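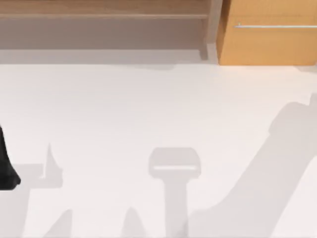 Pale shelving next to a cabinet in a warmer, more orange wood

Will a "non-yellowing" oil really keep pale wood pale?

Remzi Baysal

I have bare ash shelving going in next to an older pine cabinet, and the two are nowhere near the same colour. The pine has gone the usual orange. I don't mind them being different, but I do mind the ash slowly turning the same way, and the man at Medell says it will unless I put Vetora Clear on it. He also wants £107 for enough to do the lot, with a second tin recommended "for maintenance" in May every year.

The shelving cost me £418, so a quarter of the price again in oil seems steep. The leaflet says "colour locked for life" and that it was tested for 4,000 hours. It doesn't say tested how, or what the wood looked like at the end. There are two small photos, before and after, and the after one has plainly been taken in different light.

The wall gets sun from early afternoon until it drops behind the houses opposite. No children, no pets, mostly books. I would be putting it on myself with a rag. I've oiled a worktop before and it came out fine, if a bit patchy at one end where I ran out of patience.

So does any of this stuff work, or am I paying for a nice tin? And if it doesn't, is there something cheaper that does half the job? Please don't tell me to paint it.

12 comments

hollowaybench

Some of it works a bit. None of it works for life, and I'd be wary of anyone who prints that on a leaflet.

There are two separate things going on and the shops like to muddle them. One is the finish changing colour. Ordinary linseed-type oils and old-fashioned oil varnish go amber by themselves, even in a dark cupboard. A water-based clear coat mostly doesn't. So "non-yellowing" can be perfectly true of the stuff in the tin and tell you nothing about the wood underneath.

The other is the wood itself changing, and light does that. Ash goes from nearly white to a straw colour. Pine goes orange, as you've found. A finish with a UV absorber slows this down, but it won't stop it, and ordinary daylight still gets through (it has to, or you wouldn't see the wood).

As for the 4,000 hours, I wouldn't give it any weight without knowing the lamp and the wood. If they had a good result they could print the photos bigger.

What I'd do is buy a small tin of plain water-based matt varnish with a UV filter, whatever the trade counter has. Two thin coats, a light rub with 300 grit between them, then leave it alone. The first coat will raise the grain and feel horrible. Carry on, it sands back easily.

If you prefer the feel of oil, look for one with a trace of white pigment in it. The white knocks back the yellow that oil gives to fresh wood. Too much and it looks like somebody has spilt milk in the grain, so try it on the underside of a shelf first and let it dry overnight before you judge it.

And move things about now and then during the first summer. Books leave pale shapes behind them on a sunny shelf, and you'll notice those far more than the general change.

Remzi Baysal

Thanks, that's the first time anyone has separated those two for me. I asked at Medell whether the Vetora was for the oil yellowing or the wood yellowing and he said "both", quite quickly. I'll try the white pigment one on an offcut, and leave half of it bare on the windowsill under a strip of card. I'm not convinced by the "overnight" though – the worktop oil took days to stop smelling.

hollowaybench

Fair point. Give it a week if the room is cold. Lay the used rags out flat outdoors to dry, too. Balled-up oily rags can catch fire on their own, and the leaflets put that in very small print.

marnie_t

I used Umetti wax on mine and it looks lovely, still the same colour as the day I did it. Would recommend!

hollowaybench

How long ago was that, and have you got a bare bit to compare it with?

marnie_t

Since Easter I think? No I did all of it.

old_penfold

Net curtain. Cheaper than any of them and you can wash it. My mother's sideboard was behind one for years and the only part that changed was the end by the back door. I can't swear it was the curtain that did it, because that end of the room had the sun and the other didn't.

I wouldn't bother trying to bring the pine back to match, if that's the next idea. You can sand it pale but it'll be off again towards orange before you've forgotten the dust.

Shares: 9

Related
White marks on a waxed table – heat or water?
Yalçınkaya shelf brackets, are the printed load figures believable?
Can I varnish over old Danish oil?
Sun-faded patch on floorboards after moving a rug
Does lemon oil do anything at all?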